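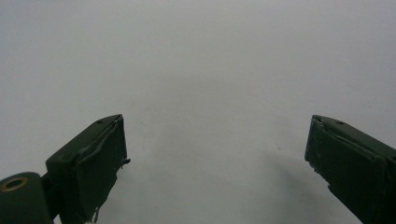 A culpa foi da almofada, e a almofada não estava no plano de manutenção

Darcy Sawatzky
11 Apr 2019

Em julho, a Pelkonen registou 100 peças caídas numa célula da linha Rotaleck. O relatório falava em "erro de preensão" e recomendava rever o software. Reviu-se o software. As peças continuaram a cair.

O defeito estava no revestimento dos dedos da garra. O material enrolado na ponta ganhara dobras e uma das bordas já se desfiava. Com a força de aperto de sempre, a peça rodava e escorregava. Trocaram-se as 2 almofadas e o problema acabou ali.

O que me incomoda é o tempo perdido até alguém olhar para o revestimento. Temos registos de 1,124 ciclos com corrente do motor, posição e temperatura, e nenhum campo para o estado da superfície que toca na peça. Quem escreve os planos de manutenção pensa em motores e rolamentos. A almofada custa pouco e por isso fica de fora.

Bindu Acharya, da Ener, discorda de mim. Acha que uma inspeção visual por turno cansa os operadores e acaba assinada sem ser feita. Tem alguma razão — já vi folhas preenchidas de uma só vez. Mesmo assim, prefiro uma verificação curta, com a máquina parada e bloqueada, à espera de que a peça caia em cima de alguém.

A Umix passou a substituir as almofadas de 12 em 12 dias, gastas ou não. Parece desperdício. Eu faria o mesmo, e guardaria as usadas durante algum tempo para comparar o desgaste entre o dedo esquerdo e o direito.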